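Households wanted for our winter battery study

Cultstead is looking for people who run part of their home, cabin or camper from batteries and wouldn't mind telling us how it really goes. We've had 319 households with us since April, and they have been wonderfully patient with our forms, but we would love more company before the short days arrive. You don't need a fancy setup. One battery and a small solar panel on the shed roof is plenty, and so is a generator you top up from when the sun lets you down. 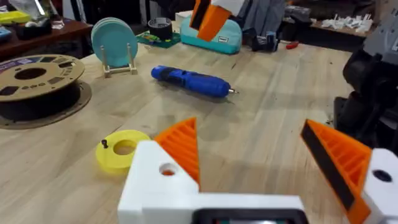

Do I have to be good with wiring to take part?
Most of our households have never opened a fuse box, and the little meter we mail you clamps around a cable without any cutting.

Once it's on, you read the number off the display each evening at 7 p.m. and jot it down, along with anything unusual you ran that day (a space heater, a bread machine, your brother-in-law's power tools). Missing an evening now and then is fine - just leave the line blank and carry on.

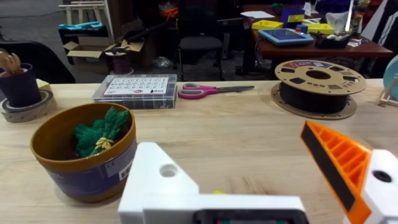

Cultstead, home of the battery study

We ask for five months of readings and two phone chats, which tend to run long because we enjoy them. In return you keep the meter, and you'll get a plain-English report on how your battery is holding up and whether your panel is keeping pace. Lead-acid and lithium systems are both welcome, at 12, 24 or 48 volts. Renters, please check with your landlord first. 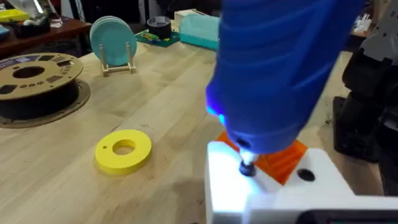 Saoirse Keane wrote to us after her first month that she had blamed the battery for years, when all along it was the old fridge running through the night, and could she please sign up her sister too? (She could, and she did.)

To join, write to Bernd Harms at the Cultstead office with your name, your town and a line or two about what you run and what you run it from. Evening calls are fine until 8 p.m.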